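Modul Haushalt und Umwelt, Skript zur vierten Sitzung
Thema: Kleine Abfälle auf dem Tisch — erkennen, trennen, wegräumen
Kursleitung: Macarena Olivares
Stand: Wednesday, June 17, 2026

1. Wiederholung

In der letzten Sitzung haben wir über die Küche gesprochen und über die Frage, welche Abfälle dort täglich entstehen. Bitte lesen Sie Ihre Notizen dazu noch einmal, besonders den Abschnitt über Bioabfall, denn er kommt in der schriftlichen Arbeit vor. Heute verlassen wir die Küche und beschäftigen uns mit dem Tisch. Gemeint ist jeder Tisch, an dem Menschen sitzen, trinken, sich die Nase putzen und danach weggehen: im Pausenraum, im Wartezimmer, im Seminarraum.

2. Begriffe

Restmüll: alles, was man nicht mehr verwerten kann oder was aus hygienischen Gründen nicht in eine andere Tonne darf.
Wertstoff: ein Material, aus dem man wieder etwas herstellen kann.
Pfand: ein Betrag, den man beim Kauf bezahlt und bei der Rückgabe zurückbekommt.
Verschluss: der Deckel einer Flasche, auch Kappe genannt. In manchen Lehrbüchern steht auch «Stöpsel», aber dieses Wort passt besser für das Waschbecken.

3. Was auf einem Tisch liegen bleibt

Aus unseren Übungen kennen wir vor allem drei Gruppen: Getränkeflaschen, einzelne Verschlüsse und Papiertücher. Jede Gruppe hat ihre eigene Schwierigkeit.

Die Flasche ist gross und leicht zu sehen, aber sie ist oft nicht leer. Eine halb volle Flasche gehört nicht in den Eimer. Man giesst zuerst den Rest in das Waschbecken oder an eine Pflanze und schraubt dann den Verschluss wieder auf. Wenn die Flasche offen steht und der Verschluss daneben liegt, sucht man zuerst den Verschluss und bewegt die Flasche erst danach. Wer es umgekehrt macht, hat schnell Wasser auf dem Tisch.

Der Verschluss ist klein. Farbige Verschlüsse findet man ohne Mühe, durchsichtige übersieht man auf einer weissen Fläche sehr leicht. Darum empfehle ich, den Tisch am Ende einmal flach von der Seite anzuschauen, so dass man kleine Gegenstände besser erkennt. Auch mit der flachen Hand kann man langsam über die Fläche streichen (Handschuhe tragen). 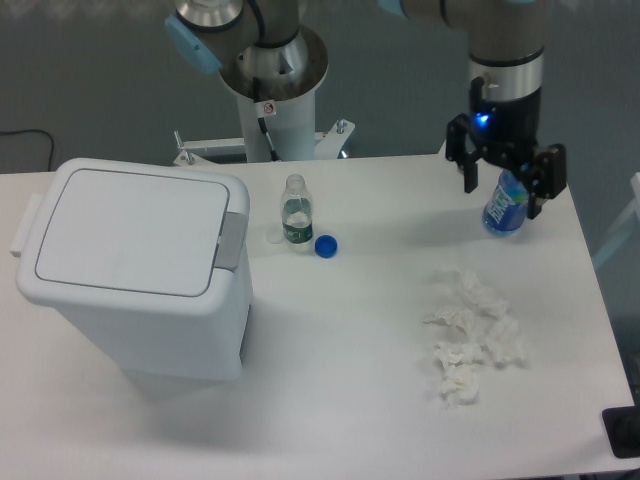
Das Papiertuch ist der unangenehmste Teil, weil man meistens nicht weiss, wofür es benutzt wurde. Zerknüllte Tücher behandeln wir immer als gebraucht. Sie kommen in den Restmüll und niemals zum Altpapier, auch dann nicht, wenn sie sauber aussehen. Die Fasern sind sehr kurz und für das Recycling wenig geeignet.

4. Reihenfolge beim Abräumen

In der Gruppe Stukness hat man beim letzten Mal mit den Flaschen begonnen, in der Gruppe Pevness mit den Tüchern. Beide Gruppen waren am Ende fertig, aber der zweite Weg hat mir besser gefallen. Ich schlage deshalb diese Ordnung vor:

Den Eimer auf Armlänge stellen. Bei kurzer Arbeit darf er auch auf dem Tisch stehen, danach wischt man die Stelle ab.
Den Deckel öffnen, bevor man etwas in die Hand nimmt.
Die Tücher einsammeln und einwerfen.
Handschuhe wechseln oder Hände waschen.
Flaschen leeren, verschliessen und zur Pfandkiste bringen.
Einzelne Verschlüsse, die zu keiner Flasche gehören, in die Sammlung für Kunststoff legen.
Den Tisch feucht wischen, von hinten nach vorne.
Den Deckel des Eimers wieder schliessen.

Über den vierten Punkt gab es im November eine längere Diskussion. Einige Teilnehmende meinten, das Wechseln der Handschuhe sei Verschwendung. Ich verstehe dieses Argument, bleibe aber bei der Regel — eine Flasche wird später vielleicht noch von anderen Personen angefasst.

5. Zum Eimer

Für den Tisch genügt ein kleiner Eimer mit flachem Deckel. Ein Deckel ist wichtig, sobald Tücher darin sind. Achten Sie beim Kauf darauf, dass man den Deckel mit einer Hand öffnen kann und dass die Ecken innen rund sind. In scharfen Ecken bleibt Schmutz hängen, und man kommt mit dem Lappen schlecht hinein. Den Beutel wechseln wir täglich, auch wenn er nicht voll ist.

6. Eine kleine Rechnung

Nehmen wir ein Haus mit 100 Arbeitsplätzen. Wenn an jedem Platz pro Monat 30 Papiertücher liegen bleiben, sind das 3.000 Tücher. Das Wohnheim Usus hat seine Verschlüsse ein Jahr lang gesammelt und kam auf 3.529 Stück. Diese Zahl habe ich nicht selbst überprüft, sie steht im Bericht der Hausleitung.

7. Aufgaben bis zur nächsten Sitzung

a) Beobachten Sie einen Tisch in Ihrer Umgebung während eines Tages. Schreiben Sie auf, was am Abend darauf liegt und in welche Tonne es gehört.
b) Lesen Sie im Reader den Text von Costa über Pfandsysteme, ohne den Anhang.
c) Schreiben Sie eine Anweisung für eine neue Kollegin, die den Pausenraum zum ersten Mal aufräumt. Höchstens eine halbe Seite, im Imperativ.

Abgabe auf Papier oder per E-Mail. Bitte den Namen auf jedes Blatt schreiben, beim letzten Mal fehlte er bei zwei Arbeiten.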